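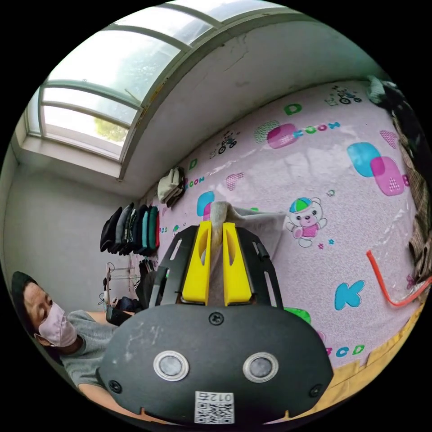 yellow fingers, black gripper

Search this site Go

Perfectionism talk, Trokport parents evening

– start w/ the erased homework story. pause
– bright kid, won't hand in work unless its perfect. Not lazy!
– 48 parents wrote in, same worry: tears over one wrong answer
– praise the try, let them see you mess up
– skip slide 10 if late
– teachers: allow a rough draft, no grade on it
– questons, then tea

Comments (2)
Keabetswe Cele: My daughter to a T.
Themba Pretorius: Will you cover teens next time?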